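Ottar Åberg
April 28, 2024

1/ A short thread on finishing timber tabletops with hardwax oil, as I've been asked about it a few times since the Wetlow job.

2/ Sand to 120, then 150. Stop there. Past 180 the surface closes up and the oil sits on top. Wipe off the dust with a barely damp cloth and let the grain rise overnight.

3/ Coverage on the tin is optimistic. The stated figure assumes a roller and a dense timber. On softer boards, allow a third more for the first coat.

4/ Apply thin, wait 15 minutes, buff off everything that hasn't soaked in. Any excess left in the seams between boards will stay tacky for days. Run a folded rag along each one.

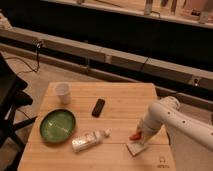

Pale planked top, seams running parallel. Green dish, cup and remote on it.

5/ Second coat after 12 hours in dry weather, 24 if it's humid. Colour deepens slightly with each coat. Two is enough for a table. I've tried three and couldn't measure a difference in water resistance.

6/ Full cure is closer to three weeks than the one week people quote. Until then, no hot mugs and no tablecloth.

7/ Oily rags can self-heat and catch fire. Lay them flat outdoors to dry, or soak them in water in a lidded metal tin. Don't ball them up in the bin.

8/ Maintenance: one thin coat each December, no sanding unless there's a stain. Dull patches can be done on their own and won't leave a hard line, unlike varnish.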